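2021-10-26

Rate shock runs, Rirdale bond, second try

Picking up where I left off before the long weekend. The question hasn't changed: how badly does the price of the Rirdale water bond get knocked around if rates jump, and does it matter much that the thing doesn't mature until 2047? I had an answer on Friday and then I stopped believing it, so most of today went into finding out which part I shouldn't have believed.

First thing, the old run. I'd used 2000 paths with the monthly step, starting from the March curve, and the average loss came out so small that I should have been suspicious right away. A bond with that much life left in it ought to move a lot when yields move. Mine barely flinched! I went back through the setup line by line with a pot of coffee and found it before the pot was gone: I'd let the town's call option switch on from day one. In the model the town was happily buying the bonds back whenever it felt like it, so the bond was behaving like something much shorter. In the actual terms there's a waiting period before they can call anything, and I had read that page, too (my own pencil note is in the margin of the printout, which is embarrassing).

Fixed the call date, reran. Now the losses look like what I'd expect from a long bond, and the gap between the mild shock and the nasty one opens up properly. Keeping the old output in the folder marked bad so I can show the before and after.

Next, the spread. This is the bit I keep going around and around on. There are two things that can hurt a holder of this bond. One is that rates go up for everybody. The other is that people get nervous about Rirdale itself, or about small water districts in general, and want extra yield to hold it. In the runs so far I've moved the first and left the second alone. That's fine as a first pass, but when rates jump for real the two don't politely take turns. People sell what they can, small issues get no bids for a while, and the spread goes out at the same time as the base rate. So I want them tied together somehow.

I tried it the lazy way first, just adding a fixed slice of spread for every notch up in rates. It makes the bad cases worse, sure, but it also makes the good cases too good, as if buyers fall in love with Rirdale every time rates drop. I don't buy that. Second way: the spread widens when rates rise fast, and otherwise drifts slowly back to where it started. Much better shape. The bad side gets a longer tail and the good side stays about as dull as it should be. I had to pick the speed of the drift out of thin air, though, and I'd like something better than thin air before this goes to anybody.

For that I pulled the trade history from Traniso. It's patchy. Some small issues go weeks without a trade, then there's a clump on one afternoon, and I can't tell if that's three sellers or one seller in three pieces. The closest match I could find is the Drevisley sewer bond, which is a similar size, has a similar sort of revenue behind it (people paying their bills, basically), and trades a bit more often. I took the stretch where its spread blew out and timed how long it needed to get halfway home. That's what I'm now using for the drift. One bond isn't much of a sample and I know it.

Small mess with the Drevisley file: prices come in two flavors, customer buys and customer sells, and I'd mixed them. When a customer sells, the dealer takes a cut one way, and when a customer buys, the cut goes the other way, so if you line them all up in date order you get a zigzag that looks like wild volatility and is really just the dealer's markup going back and forth. I spent a good hour feeling excited about that zigzag. Split them, used only the sells, and it calmed right down. For anyone else using this feed: there's a side column, it's way over on the right, filter on it before you do anything.

Then the Ardeleanu sheet. I do like this sheet. It's clunky and the tab colors make no sense, but it does the cash flows out in plain rows where you can see them, and I trust it for checking. Put the fixed-up terms in, shocked the curve by hand, and compared with the middle of my simulated paths. They agreed on the mild shock almost to the penny. On the big one they were off, and it took me a while to see that the sheet counts accrued interest in the price and mine doesn't. Took it out of theirs, and they agree again. Lovely.

So where it stands:

Call date is right now. Anything printed before today is wrong, please toss it if you have a copy.

Spread follows fast rate moves up and drifts back at the Drevisley speed.

Prices are clean (no accrued), both in my code and in the check.

Horizon is 24 months. I also ran it to 27 to see whether the answer depended on where I stopped, and the average hardly changes but the worst cases ease off a bit, which makes sense, as the spread has had more time to come home. I'll stick with the shorter one for the write-up and mention the other in a footnote.

Things bugging me. The starting curve is still the March one. That was the last one we all agreed on, and I used it so the runs could be compared with each other, but it's old, and yields have moved since. I don't want to change the curve and the spread model on the same day or I'll never know which one did what. So curve next, on its own, and I'll write down the before and after side by side.

Also bugging me: the loss number everyone is going to ask for is the price loss, and for most holders of this bond that may be the wrong number. If you bought it to sit on it and collect the coupon, a price drop in year two is a line on a statement. You get your money back at the end so long as folks in Rirdale keep paying for water. It's the holder who might have to sell in the middle who's really exposed, and for that person the spread matters more than anything I've done with rates. I think the write-up should have two tables, one for the sitter and one for the seller. More work, but mixing them up is how people end up either scared of nothing or not scared enough.

Oh, and coupons. I've been reinvesting them at the short rate along each path, so when rates go up the coupons earn more and claw a little of the loss back. For the sitter that's a real effect and I want it in. For the seller it's tiny over this horizon. I need to say so somewhere or someone will ask why the two tables don't add up the same way.

Random seed is saved in the settings file this time, so whoever reruns it should land on exactly my numbers. If you don't, come find me, I'd like to know.

Left for next session: new curve, two tables, a second bond to back up the drift speed (somebody must have a hospital or a school district with decent trading), and ask Orysia to read the spread part with a mean eye.
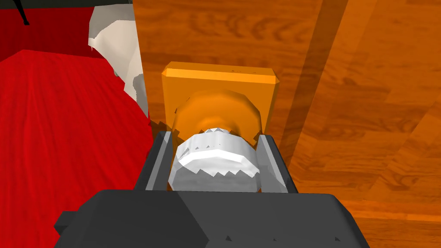

Orysia Stetsiuk: read it, and my mean eye mostly lands on Drevisley. You timed the recovery from one bad stretch, and in that stretch rates came back down as well, so part of what you're calling drift could just be the shock undoing itself. Try taking the general move in long muni yields out first and then time what's left. I expect it gets slower, and your seller's table gets uglier. Agree on two tables. I'd put the seller's one first.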